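Tanveer Rana has 3000 dollars left for the year and a gripper he hasn't bought yet. "I want to spend it once," he says. Phone call, bad line, December 16, 2019.

Rana plans equipment for Raststead, a small kitting shop in Olatham. Plan was to order arms in September. Didn't happen. Quote came in with 21 line items, fingers priced seperately at 976 a pair. "That stopped me — I said let's simulate first." 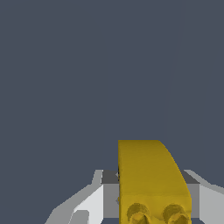 Simulated grip on a yellow block with a curved top, gray fingers on both sides.

Shabnam Dhanial built the model. She wants the curved parts tried before anyone signs. "Square stuff I'm not worried about. Curved side, I want to see how much finger we need." Longer fingers cost more, and thier lead time is worse.

So what gets bought? One pair, Rana says, plus a spare set of pads. The arm waits for next year's budget. He has 3 suppliers on the list and won't name them. "Ask me after the holidays."

Dhanial would rather have two pairs. "He knows that," she says. They're still talking about it.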